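Notebook, bench 3, March
Kedinar control box, module joint and panel wear check
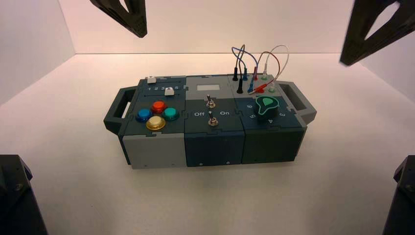

Goal for today was to settle the order of the modules and get a baseline on the joints before the box goes to Olden. Order is now slider/buttons on the left, switches in the middle, green on the right. Chak-lun Cheung wanted the switches on the outside, but that puts the toggle levers next to a handle and I kept brushing them with my knuckles when lifting.

Joints. The jigsaw edges go together by hand if the modules are lowered straight down. Coming in at an angle binds at the front corner every time. Left-to-middle joint took 78 N to pull apart, middle-to-right took 101 N. I would like these closer together. Suspect the tabs on the green module were printed on the Laltier machine, which runs slightly fat. Check the print log before sanding anything.

Handles. Both dark gray, same part, mirrored. No play on the left. Right one has a slight click when loaded sideways. Retightened, click still there. Left alone for now.

Slider. Printed scale runs 1 to 5. With the knob parked at the 1 end the reading is stable. Toward 5 it jumps by 2 counts when the knob is released. Same on the spare track, so this is probably in the part and not in our wiring. Ask Chiang whether they have the longer-travel version in stock.

Buttons. Diamond layout, red at the back, yellow at the front, blue left, green right. Pressed each one 12 times at the center of the cap and 12 times at the rim. All registered at center. Blue missed once at the rim. Not repeatable, so logged and moved on. The domed caps are pleasant to hit but they show every fingerprint; wipe before handing over.

Toggles. The front one has the Off and On labels, Off to the left of the lever and On to the right. The rear one has no agreed function yet. Chak-lun suggests display brightness. I would sooner leave it unassigned until the Olden people have tried the box. Spacing between the two is tight with gloves on.

Display. Not driven in this test. Firmware for it is on the other branch and I did not want to mix the two.

Surface. The box creeps on the smooth white top when the buttons are pressed hard from the front. Thin rubber feet under the outer modules should do it. Two under each, near the handles. Need to confirm they don't lift the joints out of line.

To do:
Print log for green module tabs
Rubber feet, then repeat both pull tests
Spare blue button, swap and repeat rim presses
Ask Chiang about slider
Right handle: try a thin washer

Bench is booked Saturday morning for the repeat pulls. Leave the load cell set up as is.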